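Clearing up after a crayfish meal

Clearing up after a crayfish meal is the sorting and removal of whatever is left on the table once people have stopped eating, or have at least slowed down. It is considered the least popular part of the meal and has almost no literature.

Background

Crayfish are usually cooked whole and served in a heap, an arrangement that spares the cook and punishes whoever clears. The shell makes up most of the animal, so a finished heap can look a good deal like an untouched one. In her booklet Shells and Other Regrets, Melahat Gezer gives 137 pages to the subject, 2 of them on napkins.

Sorting

Most households divide the table into food to keep, trash and recycling. Whole crayfish go into a lidded tub and then the refrigerator. Strawberries are lifted off the pile first, as few people enjoy them seasoned. Bread and buns go back in their bags. Drink cans are emptied and recycled, and a guest who has crushed one tends to feel that the job is done.

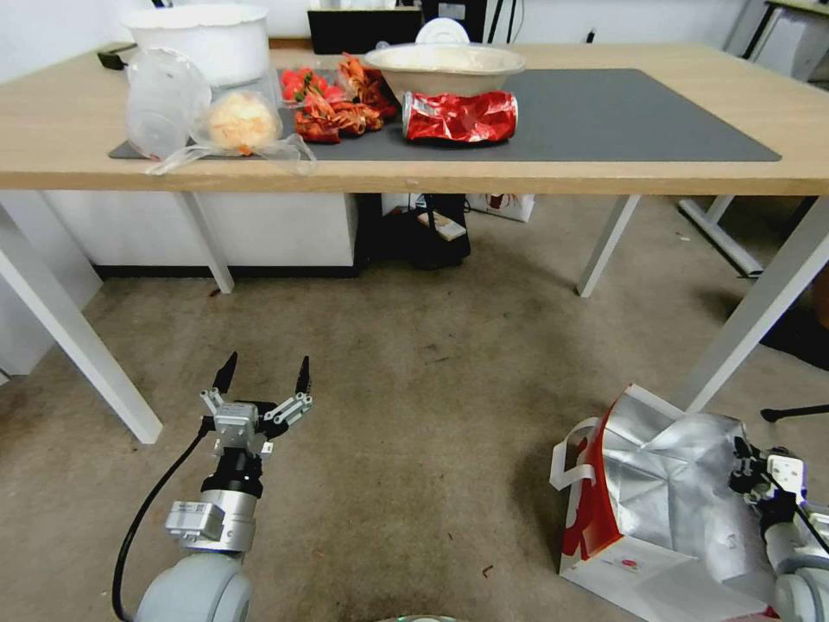 Surfaces

A large mat under the food, like the dark gray one in the photo, catches much of the juice and can be carried to the sink – level, if possible. Bare wood is wiped with warm water and dish soap, then dried. Carpet is a poor choice of floor for this meal and a very common one.

Disposal

Shells begin to smell within hours in warm weather. Gezer recommends double bagging and a same-night trip to the outside bin. Hülya Dursun, her most persistent critic, freezes the shells until collection day, a method that works well until somebody goes looking for ice cream.

See also: Fish stock; Paper tablecloth; Dishwashing, disputes over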